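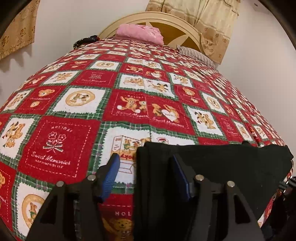
Lirkari, Fri 16 November

Handout for the practical part: Care and adjustment of the hand-held gripper
Course leader: So-ying Cheung. Bench assistant: Yao-tsung Fung.

Please read this handout before you come to the bench. It covers the gripper unit only. The arm version uses the same fingers, but its mounting is treated in the April block.

What you should know first

Our unit has two fingers, and each finger is built from links that turn on round pins. The camera looks down over the fingers, so in every recording they stand at the bottom of the view. This is useful for maintenance. A finger which does not open as far as its partner can often be noticed in the recording before anyone feels it in the hand.

In the picture the fingers are spread apart over a bed, with black cloth under the right one. Look at the blue pads. On the left pad you can see the fine ridges, and on the right pad you look more at the edge. A difference like this may come only from the angle, so do not turn a pad on the evidence of one picture. Compare it with the finger in front of you.

Also notice how busy the bedspread is. When the background has many small prints, it is difficult to judge the outline of a black finger by eye. For the alignment check we put a plain sheet of paper under the fingers.

Work on the pads

Take the unit off its power before you touch the fingers. Wipe each pad along the ridges with a damp cloth, then let it dry fully. Cloth work leaves lint between the ridges, and a soft brush removes it better than a finger nail. If the ridges are worn flat at the tip, change both pads together, also when the second one still looks good. New pads are in the drawer marked Stinent.

Work on the joints

1. Open the fingers fully and hold the base still with your other hand.
2. Move each outer link gently from side to side. A little play is normal. A click is not.
3. Look at the head of every pin. It should sit level with the link.
4. Clean the cutouts in the outer links. Thread likes to collect there.
5. Close the fingers slowly. The pads must meet along their whole length.

Do not put oil on the pins. Last year one group did so, and the oil traveled to the pads - we lost 2 sets in this way.

Camera and opening check

Run the opening cycle 51 times with nothing between the fingers and save the recording under your group name. Then compare the first and the last opening. If the fingers have moved to one side, tighten the base screws and repeat the cycle. After 3 failed checks, stop and bring the unit to Yao-tsung Fung. Please do not try a stronger tool.

The corners of the camera view are dark and curved. This comes with the lens and is no fault, so please do not unscrew the lens ring.

For the log sheet

Write the unit name, the pad condition for left and right, any joint that clicks, and the result of the opening check. Left and right are always given as seen by the camera. Freya Whitlock collects the sheets at bench 7.

Reading for next time: the chapter on finger linkages in the Skenia course book, first half only.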